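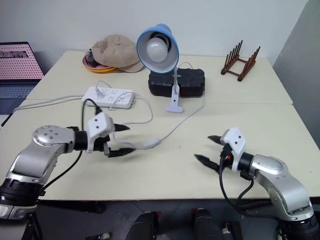

Two tables pushed together, seam across the middle, white power strip on the back one.

1/ Table and power notes from the Delthorpe room. Both tops are cream-white laminate. The surfaces sit level now, after I shimmed one leg of the front table by 2 mm on Wednesday.

2/ The strip stays on the back table. It used to be on the floor, where the chair casters kept finding the cord. The gray cable goes left toward the laptop.

3/ Measured load on the strip with everything I normally run: 353 W. Well under its rating. I logged it for 45 minutes and the reading barely moved.

4/ The seam is the weak point. Small screws roll into it. Tried felt tape, which collected dust. Tried a clamp under each end, which works. The clamps are Drasotside, the short ones.

5/ Cord length from strip to wall is 53 inches. That leaves enough slack to pull the back table out and sweep behind it. Do not add a second strip to get more reach. Move the table.

6/ Still to do: a cable tray under the back edge. The Belidside one is too deep for these legs. Will post the bracket dimensions once it's mounted.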